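On the Keeping of a Household Inventory

Readers of this blog will know that it deals chiefly with the management of a modest home, and that it favors written records over memory. The present entry concerns the household inventory: what it should contain, how it may be kept, and how often it ought to be revised. The subject was raised by several readers following the January entry on renewing a renter's policy, and it deserves a fuller treatment than was possible in the comments.

The inventory in use at this address was begun after a move from Dronby, when a crate went missing between one loading dock and the next. The carrier, Serrano, asked for a list of the contents with approximate values. No such list existed. A claim was eventually submitted from recollection and settled for $395, a sum that was accepted mainly to bring the correspondence to an end. For months afterward further items were remembered, usually when they were needed: a hand mixer, a set of curtain hooks, the good scissors.

The inventory now runs to 809 entries. It was first kept in a ruled notebook, and for the past several years it has been kept in a plain spreadsheet, with a printed copy stored outside the home. Each entry records the room, the item, the year it was acquired, the price paid where known, and a short remark on condition. Serial numbers are recorded for anything that plugs into a wall.

The question most often put to this author concerns the level of detail. It is neither necessary nor wise to list every teaspoon. Objects of low value should be grouped, and the group given a single figure. Bedding may be entered as one line per bed. Books may be entered by the shelf, except where a particular volume would be costly to replace. Clothing is best entered by season and by person. A household that attempts to list each sock will abandon the work before reaching the hallway.

The kitchen presents the greatest difficulty. It holds more small objects than any other room, they move about constantly, and their combined value is nearly always underestimated. The kitchen section here was revised last spring and came to $3,416, excluding the stove and refrigerator. That figure was a surprise, and the arithmetic was checked twice before it was accepted.

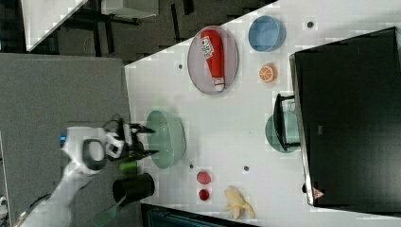
Much of the amount was found in places that are seldom opened. The cabinet above the refrigerator held a fondue set, two roasting pans and a stand mixer attachment that had been bought for a single holiday. The deep drawer beside the stove contained knives purchased one at a time over many years, and these together cost more than the table at which the family eats. Food itself should be given one line. Most policies treat spoiled food separately, and the reader is advised to consult the terms of his or her own policy on that point.

Replacement cost should be used wherever the policy allows it. The price paid for a saucepan long ago is of little use to someone who must buy one tomorrow. Where an item is no longer made, the price of the nearest comparable item may be written down with a note to that effect. The dining chairs in this house are of the Nalis pattern, which was discontinued some time ago, and the entry gives the price of a similar chair from the same maker's current line. The adjuster may disagree, but the discussion will at least begin from a figure.

Receipts should be kept for major purchases only. An accordion file has served well here, with one pocket for each room and one for items kept in the garage. Thermal paper fades, and receipts printed on it should be copied in the first month. A number of these were lost to fading before this rule was adopted, among them the receipt for the Evora vacuum cleaner, whose warranty was still in force when the motor failed.

On the matter of revision, an annual review is recommended, together with a brief entry at the time of any purchase over a chosen amount. The annual review takes place here in the quiet period after the holidays and occupies around 12 hours, divided among several evenings. One room is completed at each sitting. The closets are done last, as they tend to produce bags for donation, and those bags must then be struck from the list.

Disposals are the part most commonly neglected. An inventory that only grows will in time describe a house that no longer exists, and an insurer may reasonably question the whole of it on finding a television that was given away years earlier. A separate sheet is therefore kept for items sold, donated or discarded, with the month of departure. It has also settled several family disagreements over the whereabouts of a folding cot.

Copies should be held in two places. The printed copy belongs with a relative or in a deposit box, and the electronic copy should be stored somewhere that does not depend on the computer in the study. Both should carry the month of the last revision at the head of the first page. Superseded printed copies should be shredded, as they amount to a shopping list for a burglar.

A blank version of the spreadsheet will be provided to any reader who requests it through the contact page. It has separate tabs for each room, one for disposals, and one for items on loan to others, which at present lists a ladder and a carpet steamer. The next entry will take up the labeling of circuit breakers.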